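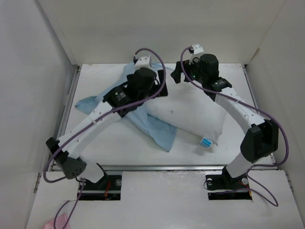
Según un comentario anónimo que me dejaron el miércoles, quien necesita más de una almohada para dormir lo que necesita es un médico. Le contesté que gracias y seguí con mi colección, que va por 4.

La primera, una Trummer de espuma, prometía adaptarse a mi cuello. Mi cuello declinó la oferta. La segunda era de plumas y me hacía estornudar a las tres de la mañana con una puntualidad que ya quisiera Renfe. La tercera, una Gulten cervical con forma de ola, la compré después de leer 200 opiniones de desconocidos que afirmaban haber vuelto a nacer. Yo volví a nacer también, con tortícolis.

La cuarta es una almohada normal, de las blandas de toda la vida, de oferta en el súper. Duermo regular, igual que con las otras, pero me costó la quinta parte y no trae folleto.

Lo que no he resuelto es el lavado. La etiqueta habla de 1000 revoluciones como máximo y mi lavadora solo conoce dos estados, el letargo y el despegue. La última vez tendí la pobre en el balcón durante todo agosto (exagero, fueron 5 días) y el relleno se fue a vivir a una esquina. Hay quien mete pelotas de tenis en la secadora. No tengo secadora ni juego al tenis, así que la apaleo contra la barandilla, para alegría del vecino de abajo.

Al anónimo: pedí cita. Me la dan para después de Navidad.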